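The Orier had been down since the night shift, and the log said only: vibration, stopped. Younes Benkirane read the two words again and turned the page to see whether there was more. The back of the sheet was blank.

He took the guard off. The contact wheel looked sound. He laid a straightedge along the face, checked with a feeler, and wrote the gap in the notebook he kept in his breast pocket. Then he turned the wheel by hand, a quarter at a time, listening.

"Bearing," said Rajkumari Rastogi from the other side of the belt.

"Perhaps."

"You heard it."

He had heard it. He turned the wheel back through the same quarter and it made the same small sound, like a fingernail on cloth.

The order on the line was 364 cover plates for Rulmont, stainless, one side ground and brushed. By the end of the night 342 had gone through. They stood in the racks with paper between them. The remainder lay on a pallet with the mill scale still on. Rulmont's truck was booked for four in the afternoon, and Kelly Bainbridge had already been down from the office once to ask, standing on the yellow line in her good shoes and not crossing it.

"Is it the whole machine or a part of the machine?" she had said.

"A part."

"Do we have the part?"

Stores had a bearing. It was the right bore and the wrong width. The correct one was with Aksoy, who could put it on a van by noon if someone signed for the freight. Kelly signed. Younes entered the time in the log, under the two words, and added the spindle number.

While they waited he pulled plates from the rack. The first rows were good. He tilted each one under the tube light and let the grain run away from him. Toward the end of the run he found it: a faint bar across the brushing, then another, evenly spaced, visible at one angle and gone at the next. He measured from crest to crest. He set that plate aside and took the one behind it.

"How far back?" Rajkumari asked.

"I haven't got to a clean one yet."

She brought a second stool and started from the other end of the rack. They worked toward each other without talking. The roughness tester passed every plate he put under it. The figure was inside the drawing, and the drawing said nothing about bars.

Surachet Suksawat had run the night shift. He should have been asleep, but he came in at eleven with his jacket zipped to the chin and stood by the extractor.

"I slowed the feed," he said. "When it started. I thought it would clear."

"When did it start?"

"After the belt change."

"That isn't in the log."

"No."

Younes gave him the pen. Surachet bent over the bench and wrote for some time, in capitals, pressing hard. He put down the belt change, the feed, the pressure, and the hour at which he had first put his palm on the housing and felt it. He dated the entry 12/04/2025 and signed. Then he read it through and put the pen down parallel to the edge of the sheet.

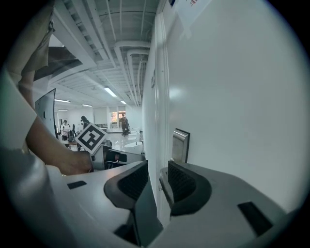 Gripper and marker card against a white wall.

The van came before noon. They pressed the old bearing out and Younes rolled it between his palms. There was a flat on the outer race, a dull patch he could cover with his thumb. He put it in a bag and wrote the spindle number on the bag.

Humaira Gilani, who did the inspection for Stivmont and had been lent to them since January, ran the machine up empty with her hand on the housing. She took it to 2000 and held it there.

"Give me a plate," she said.

The plate went through. She wiped it, carried it to the door where the daylight was, and tilted it one way, then the other. She was a long time at the door. Kelly had come down again and was on the yellow line.

"Well?" said Kelly.

Humaira brought the plate back and set it in the rack with paper behind it.

"Now the barred ones," she said. "From the beginning. Fresh belt."

Surachet unzipped his jacket and went to fetch the belt.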